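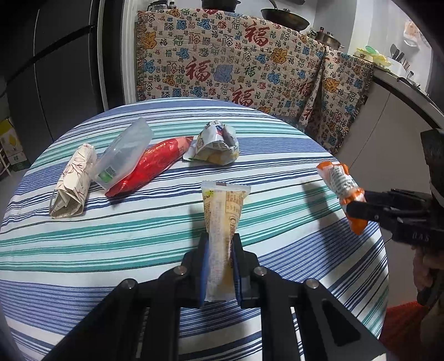
Table with a striped cloth and a snack wrapper.

Dillcombe House: conversion works, progress report to the funder, April

1. Position at the end of the period

Nellska continues as main contractor for the conversion of the former Ackermann office block at Kirnisley into flats. The works are two weeks behind the agreed programme. The delay comes from the window replacement on the upper floors and has not affected the structural work, which is complete and signed off.

The building will provide 100 flats on completion. Strip-out is finished on every floor. Partition walls are up as far as the sixth floor, and first-fix electrical work follows one floor behind.

2. Envelope

The original window units were single glazed and could not be repaired to the standard set in the planning consent. Of the 193 replacement units on order, the first delivery was rejected on site: the sill depth did not match the approved drawing. The supplier has accepted the error and remade the batch at its own cost. Fitting has restarted on the north side.

The concrete panels were surveyed from a cradle. Most are sound. Those at the parapet on the west side show cracking at the fixings and will be pinned and resealed before the cradle is taken down. This repair was allowed for in the contingency sum.

Roof covering is complete apart from the upstands at the lift motor room - these wait on the new louvres.

3. Services

The old heating plant has been removed from the basement. The new risers are in place and pressure tested up to the fourth floor. One lift is in service for the contractor's use; the other is stripped down for a new car and controls.

The water supply application took longer than planned. The connection is now approved, and the road opening is booked for next month.

4. Common parts

The entrance hall keeps its original terrazzo floor. A trial area was cleaned and the result accepted by the planning officer. The ground floor unit facing the street, 3,000 square feet, is being finished as a shell only. No tenant has been signed. Two enquiries are open.

5. Cost

Spending to date is within the approved budget. We ask the funder to note one transfer from contingency, for the parapet panels, and one claim from Nellska for extra cradle hire. The claim is disputed in part and is not included in this period's drawdown.

6. Next period

- Complete window fitting on the north side and start on the east
- Finish parapet repairs and strike the cradle
- First fix to the sixth floor
- Show flat ready for inspection on the second floor

The drawdown request and the updated programme are attached separately.

Comments (3)

kirnisley_resident
Will the road opening close the bus stop outside the main door? The last one did and there was no notice.

Tamarisk
Pleased the terrazzo is staying. I worked on the fourth floor when it was still Ackermann and the hall was the best part of the place.

b.block
Section 5 does not say how much the cradle claim is for. Could the figure go in the next report?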